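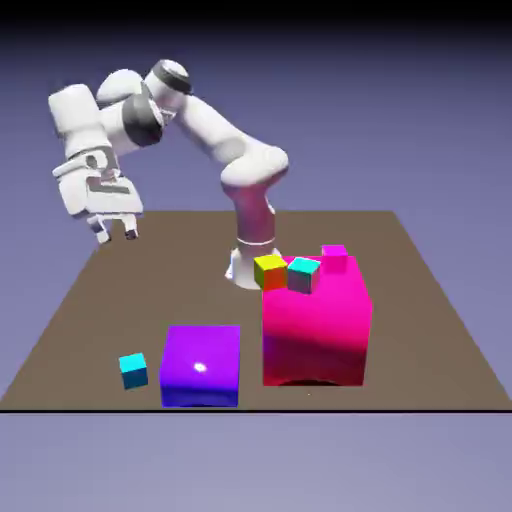 Credit: Othmane Metwally / Mokitz. Reproduced with permission.

The Tlapale Letters: Reading Corpus
README and data card
Last revised September 26, 2026

Summary

The Tlapale Letters is a long-running shared-world serial told entirely in correspondence. Its chapters take the form of royal dispatches, briefing memoranda, private notes between relatives, petitions, and replies to petitions, all set in the island court of Tlapale and its neighbor across the strait, Studholm. This release gathers 2,501 letters by 17 writers in a single reading corpus, with metadata on sender, recipient, story date, and order of publication.

The corpus is maintained by Mokitz, the reading archive that has hosted the serial from its first chapter. It is intended for readers, editors of later chapters, and scholars of epistolary fiction and fan communities.

Contents of the release

letters/
One plain text file for each letter, in UTF-8. The file opens with the heading lines used in the story (FROM, TO, SUBJECT), followed by a blank line and the body. Where a writer omitted a heading line, it is absent from the file and has not been supplied.

index.csv
The main table. One row for each letter.

people.csv
A table of characters who send or receive at least one letter. Characters who are only mentioned are not listed.

style_notes.txt
The house guide to titles and forms of address, prepared by Itzel Arriaga and used by all contributors after the first story year.

CHANGES.txt
Corrections made between releases.

Fields in index.csv

letter_id: A permanent identifier. Identifiers are never reused, including when a letter is withdrawn.

sender, recipient: Keys that refer to people.csv. A letter addressed to the whole council carries the key COUNCIL. Open letters carry the key ALL.

story_date: The date in the Tlapale court calendar, as written by the author. Many private notes carry no date, and the field is then empty.

post_order: The letter's position in the order of publication. Published order and story order differ considerably in the Regency arc.

arc: One of four values: Regency, Strait, Harvest Embassy, or Return.

register: Either court or private. Court letters were written to be read aloud in council. Private letters include family notes and sealed enclosures.

author: The name or pen name under which the writer has agreed to be credited.

enclosure_of: The identifier of the parent letter, where the letter was published as an attachment to another. Otherwise empty.

Sources and preparation

All letters were first published as chapters on the Mokitz reading site. Horácio Falcão exported the chapter text and separated letters that had been published together under one heading. Authors' forewords, chapter notes, and reader comments were removed. They remain available on the chapter pages and are not covered by this card.

Spelling has been left as published. Contributors write in several varieties of English, and both "honor" and "honour" will be found, in some cases within one exchange. Typographical errors were corrected only at an author's request. Quotation marks and dashes were converted to a consistent form.

Assignment of arc and register was carried out by two readers, Itzel Arriaga and Rutilio Quezada, working separately. Disagreements were referred to the author of the letter, whose decision was final. Most concerned sealed enclosures that were later read into the council record within the story; these are marked private.

Character titles

Titles change during the serial, and users should take care when grouping letters by sender. The Queen's aunt is Lady Chamberlain in the Regency arc, Minister of the Strait in the two arcs that follow, and is addressed simply as Aunt in the Return. All of these forms resolve to one key in people.csv. The Harbor Master of Studholm is a different matter: the office passes to a new holder at the end of the Strait arc, and the two holders have separate keys.

Letters signed on behalf of another person are keyed to the signatory. The person represented is named in the body of the letter.

Suggested uses

The corpus is suitable for continuous reading, for checking continuity before a new chapter is drafted, and for the study of voice and address in collaborative fiction. Readers who are new to the serial are advised to sort by post_order on a first reading. Sorting by story_date discloses the outcome of the Regency before the question of succession has been raised.

Uses that are not permitted

The letters may not be sold in whole or in part, printed for sale, or republished under another name. Letters may not be presented as translations of historical documents. Several of the briefing memoranda draw on real court customs from a number of countries, freely combined and altered by their authors, and they should not be cited as history.

Known gaps

The Harvest Embassy arc is incomplete. Its closing exchange was withdrawn by its author before this release was prepared, and replies to the withdrawn letters have been kept. They will read strangely without their counterparts.

The published maps of the strait are not included. Place names were standardized against the version held by Higinio Lozano, who drew them, and older spellings survive in the earliest letters.

Story dates in the Regency arc contain contradictions. The court calendar had not been settled when those chapters were written, and the contributors have chosen to leave the dates unchanged.

Rights and credit

Each author retains copyright in his or her own letters. By agreement with the contributors, Mokitz distributes the corpus for reading and noncommercial study. Quotations should give the author's name and the letter identifier. Quotations from more than one letter in an exchange should identify each letter separately.

Corrections and withdrawals

Corrections may be submitted through the contact form on the Mokitz site. Please include the letter identifier and the text as it should read. Requests from authors are handled first. An author may withdraw a letter at any time; the file is removed at the following release, and its row in index.csv is retained with the body marked as withdrawn.

The next release is planned for December and will add the opening letters of a fifth arc. The arc field will be extended at that time, and existing identifiers will remain in force.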